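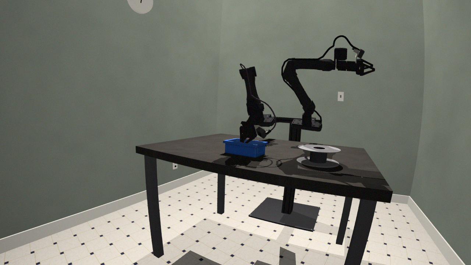
HEISKANEN, 7/18/25 — Movora will supply the Ullo distribution co-operative with 2871 residential load controllers under a supply agreement signed this week. The controllers will be fitted to electric water heaters and ducted heat pumps in homes across the co-operative's northern and lakeside feeders, and will let the network operator defer heating load during short periods of high demand.

The agreement covers hardware, head-end software, commissioning support and four years of firmware maintenance. Installation is being handled under a separate contract by Usico, which already carries out meter exchange work for the co-operative. Neither party has released the contract value.

Of the units ordered, 2410 are the single-relay model intended for storage water heaters. The remainder are the two-relay model, which can switch a water heater and a heat pump compressor circuit independently. Both models use the same radio board and enclosure, and both fit on standard rail inside an existing switchboard or in a small weatherproof box beside it.

"Most of our winter peak is hot water and space heating running at the same time," said Wenche Nordin, network planning manager at Ullo. "Moving a part of the hot water load by an hour is enough to bring the worst feeders back under their transformer ratings. We looked at replacing the transformers first. We will still replace two of them, but the rest can wait."

How the controllers operate

Each controller receives its schedule from the head-end over the co-operative's existing metering mesh. Schedules are stored locally, so a unit that loses its radio link carries on with the last valid program. If no contact is made within a set period the controller drops back to a default state, with the relay closed and the appliance supplied as normal.

Control events are issued by feeder group. The operator nominates a start time, a duration and the share of units to be cycled, and the head-end divides the group so that no household is held off for the whole event. Restoration at the end of an event is staggered by a random delay in each unit. This avoids the rebound peak that occurs when a large number of elements come back on in the same minute.

The two-relay model adds a minimum off-time on the compressor relay to protect the heat pump from short cycling. The off-time is set during commissioning and cannot be shortened from the head-end. Heat pumps with their own demand response terminals will be connected through those terminals and not through the supply circuit.

Each unit also measures line voltage and frequency. A controller that sees the frequency fall below a set threshold will open its relays without waiting for a command, then restore them on a timer once the supply has recovered. The co-operative has asked for this function to be disabled at delivery. It may be turned on by feeder after the first winter of operation, subject to approval from the transmission operator.

Messages between the head-end and the controllers are encrypted, with a separate key for each device. Keys are loaded at the factory and registered to the co-operative on dispatch. Firmware images are signed, and a unit that rejects an image keeps running the version it already holds.

Trial results

The order follows a field trial on a single rural feeder that ended in February. The trial used pre-production controllers on storage water heaters only. According to the co-operative, evening load on the feeder fell during every scheduled event, and the reduction was largest on weekday evenings, when showers and cooking overlap.

Eilif Holmgren, who managed the trial for Movora, said the main technical finding concerned radio coverage and had little to do with the load itself.

"Steel switchboards at the back of brick houses are a poor place for a radio," Holmgren said. "We had units that joined the mesh during installation and then dropped off when the board door was closed. The production version has an external antenna lead, and the installer's checklist now calls for the signal reading to be taken with the door shut."

A second change affects the override button. Trial participants could cancel an event by pressing the button on the front of the controller, but several could not tell whether the press had registered. Production units have a status light which stays amber for the length of the override. An override lasts until the end of the current event and does not remove the household from later ones.
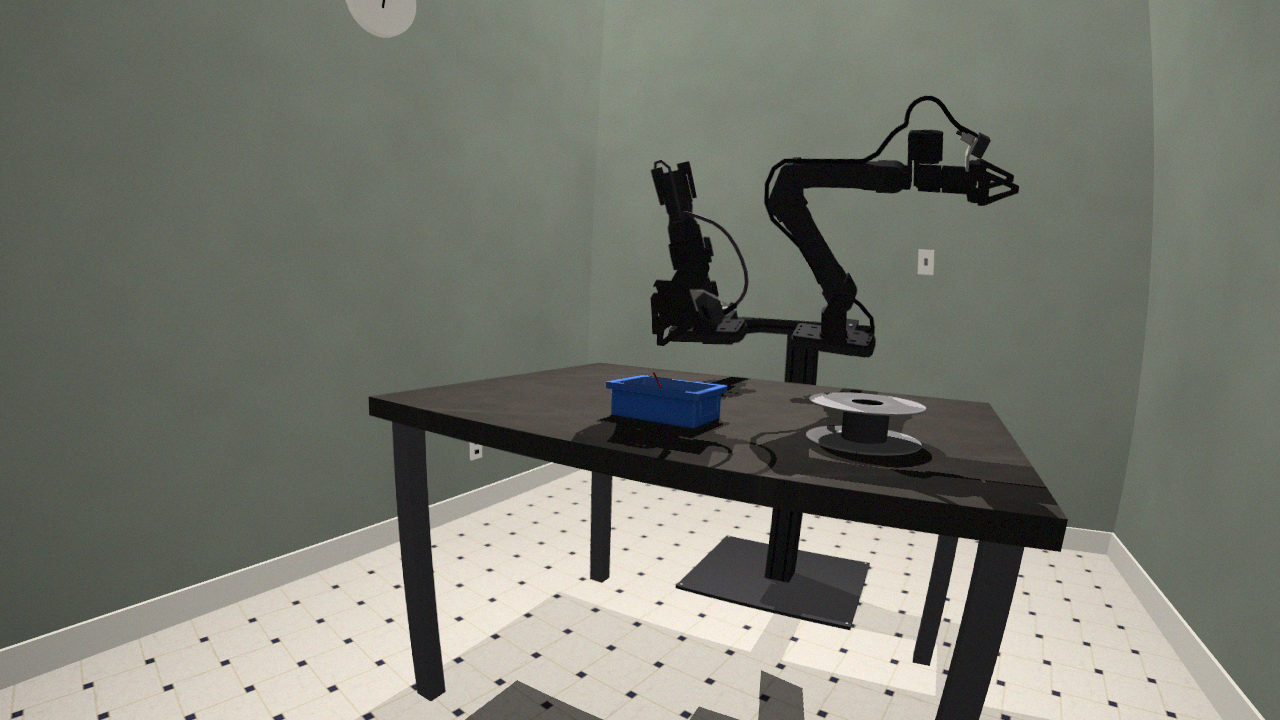
Installation and customer terms

Usico will begin on the northern feeders and move to the lakeside group once the first section has been commissioned. Solveig Wallin, who is coordinating the work, said most visits should take under an hour, with the supply off for part of that time. Homes with older switchboards may need a second visit, as the controller cannot be fitted where there is no spare rail or where the board contains damaged wiring. The cost of remedial work on the board stays with the homeowner.

Participation is voluntary. Households that join will receive a fixed monthly credit on the network portion of their bill, paid whether or not an event is called in that month. They may leave on 30 days' notice, in which case the controller is bypassed and left in place until the next meter visit.

Homes with instantaneous water heaters are not eligible. Homes with solar diverters can take part, but the controller must be wired upstream of the diverter, and Usico has asked customers to mention the device when booking.

Data collected by the controllers will be limited to relay state, voltage, frequency, override use and signal strength. Appliance energy use will not be recorded. The co-operative will hold the data on its own servers, and Movora staff will have access to device fault logs only.

Next steps

Factory acceptance testing of the first batch is under way. Chun-hung Kwan, head of metering systems at Ullo, said the head-end has been installed in a test environment and is exchanging messages with a bench set of controllers. Integration with the outage management system is still to be completed. Until it is, events will be cancelled by hand on any feeder with an active fault.

Eilif Rønning, Movora's director of network products, said the company expects to offer the two-relay model to other distributors after the Ullo rollout. A version with a metered relay is in design, with no release date set.

Customers on the northern feeders will be contacted by letter before bookings open. Letters will include the eligibility form, the wiring notes for electricians and the schedule of credits.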